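About > Who We Are > Why We Doubt

We use cookies to remember your language and to count visits. By staying on this page you accept them. Manage settings

Who we are

Ovthorpe is a small testing outfit for home water filters. People send us filters, or we buy them off the shelf, and we run water through them until they quit. Then we publish the numbers. We have been doing it for 9 years out of the back half of a former print shop on Muñoz Street.

We started because of a pitcher. The box said it was good for 600 gallons. Ours slowed to a drip at less than half that, and when we wrote to the seller we got a coupon. We still have the coupon.

What we don't believe

We don't believe the word "purifies" on a label until somebody shows us what was taken out and how much of it. We don't put much stock in before-and-after glasses of brown water either. Getting dirt out of water is easy. Lead is harder, and you can't see it.

We are also wary of our own results. A filter that does badly once may be a bad filter, or we may have seated the cartridge wrong. Every model gets tested at least three times, with units bought from different stores. If the three don't agree, we say so and leave the score blank. Some readers find the blanks annoying. We would sooner annoy them than guess.

To date we have logged 2,146 test runs on 693 models. That sounds like a lot, and it still leaves out most of what is on sale. If your filter isn't on our list, it means only that we haven't gotten to it.

How we get paid

Subscriptions cover most of it. The rest comes from towns and landlords who want their tap water looked at. We take no ads and no "partner" money from anyone who makes or sells filters. Rakton, our parent company, has no say in what we print. You have only our word for that, so the yearly accounts are posted on the Reports page, and you can read them yourself.
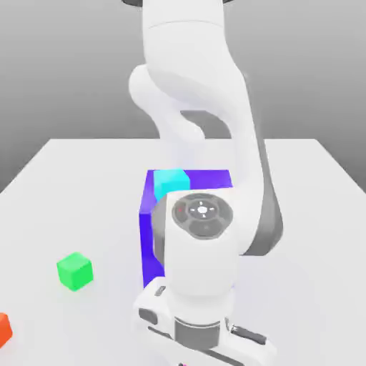 The Tona list is the part of our work most people know. It began as a spreadsheet for friends and is now a searchable table of every model we have tested, with flow rate, cartridge life and cost per gallon. We update it each July. Prices go stale much faster than that, so check the store before you trust our cost column.

What we can't tell you

We can't tell you whether you need a filter. Plenty of people don't. Ask your water utility for its latest report before you spend anything, and if you are on a well, get the well tested first. We also can't say how a filter will hold up in your kitchen, with your water and your pipes. Ours is one building.

If you think we got something wrong, send us the model number and what you saw. Corrections go at the top of the entry with the old figure left in.

Contact | Reports | Corrections | © Ovthorpe, a Rakton company | Back to top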